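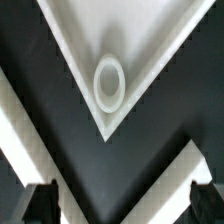
Partners Should Be Named as Partners

It is the view of this column that same-sex couples are entitled to be introduced, seated and listed as couples at formal occasions, and that the responsibility for this rests with the host. The matter may seem small beside the larger questions of law that occupied our community for so long. It comes up at nearly every wedding, funeral and retirement dinner that our readers attend, and it deserves a plain answer.

The practice at issue is well known. A man who has shared a home with another man for many years receives an invitation addressed to himself "and friend". A woman attends her partner's family funeral and finds herself seated four rows behind the brothers-in-law. The order of service thanks "all those who cared for" the deceased and names the cousins. In most cases no insult is intended. The person who drew up the list used the form of words that had always been used.

Members of the Jiltwood social circle took up the subject at their November meeting, and the discussion was longer and warmer than the agenda had allowed for. Of 144 members who were sent a short questionnaire, 100 replied. Of these, 64 had been described as a friend, flatmate or colleague of their own partner at a formal event, by someone who knew otherwise. Several wrote on the back of the page, and those remarks were more instructive than the total. 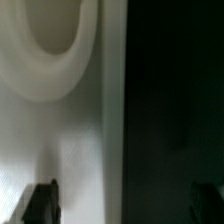
Rosaire Zacharias described a dinner in Trevaskis at which the speaker thanked each of the wives and husbands in turn, and then thanked him for coming. He said nothing at the time. He and his partner drove home without discussing it and quarrelled the next morning over something else entirely. We expect that many readers will recognise the sequence. A slight from outside is often brought home and paid for there, and the partner whose family or employer gave the dinner is usually the one asked to answer for it.

Leonie Faulkner put the opposite case, and it ought to be heard. In her opinion the word "partner" is a private one, and a host who announces it may disclose more than the couple wished the room to know. She was a teacher in Hendik at a time when such a disclosure would have ended her employment, and she continues to introduce the woman she lives with by her first name only. Her position is entirely reasonable. A host who does not know how a couple wishes to be described should ask them, in advance and in private, and should then do as they say.

What cannot be defended is the host who does know and chooses the vaguer word for the comfort of other guests. Karine Li's sister explained, when planning a christening, that an elderly uncle would find the seating plan difficult. The uncle was consulted eventually. He asked only to be placed near the door. Even had he objected, his discomfort for one afternoon would have been a poor reason to move a member of the family to another table.
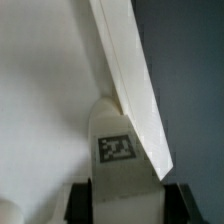 A white gripper finger with a square black-and-white marker, seen close up.

Funerals require particular care. The surviving partner is often in no state to insist on anything, and the arrangements may be in the hands of relatives who have not visited for years. We would urge couples to write down their wishes, including the exact word each would like used, and to give a copy to someone who can be relied upon to produce it. Hemi Merrick and his late partner did this at their kitchen table in Kollen, on a single sheet. The celebrant read from it as written. Hemi has said since that he could not have asked for it himself that week.

Some readers will feel that younger couples no longer meet with this problem. We are less certain. Correspondence received from members in their twenties suggests that the invitations have improved and the speeches have not. A best man who is quite at ease with his friend's boyfriend in a pub will still, with a microphone in his hand and grandparents in front of him, fall back on "his good mate".

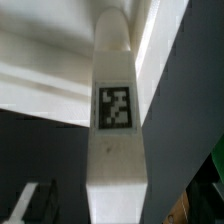

There is also a duty on our own side. Gay men in particular can be careless about one another's relationships. A new boyfriend is left out of the group's plans on the assumption that he will not last, or is called by the name of the previous one for months after the joke has worn thin. We can hardly ask a church hall or a staff dinner to show a courtesy that is withheld at our own tables. Hemi Ruddock, who has hosted a lunch for new members over many years, now asks every guest how they would like their companion introduced, and writes the answer on the back of the place card. The arrangement has caused no difficulty and we commend it to other groups.

Our recommendation is therefore a modest one. Both names should appear on the envelope. Couples should be seated as other couples are seated. Where there is doubt, the host should telephone. Readers who have received an invitation this season that falls short are encouraged to reply to it politely, in both names.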